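Search this site Enter keywords Go

The Working Surface

A tabletop is judged by what happens at its edges. In March we looked at yellow wood-grain laminate, a finish that Nidetti supplies to small kitchens and workrooms, and at the small wares that live on it.

Laminate is a hard skin bonded to a cheaper core. The skin resists stains well. The core does not resist water, and any hole through the surface is a way in. Fill small holes early - a matching wax stick is enough - and level the filler with a plastic scraper.

Grain direction matters for cleaning. Wipe along the streaks, then dry the same way. Kuruc, which fits benches for 19 bakeries, allows 4 minutes per table.
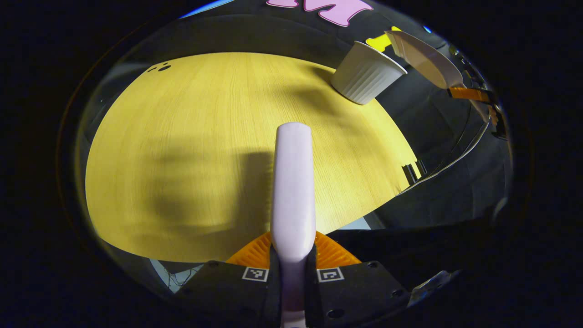
Fluted cups are harder to keep clean than straight ones. Residue collects in the pleats, and a stiff brush run from base to rim clears it faster than a cloth. Reusable cups should drain on a rack. Paper ones go back in a closed box, stacked in lots of 100.

Related
Solance: Shelving for Narrow Rooms
Choosing a Bench Height
Cusum and the Plain Drawer
Wax, Putty or Resin?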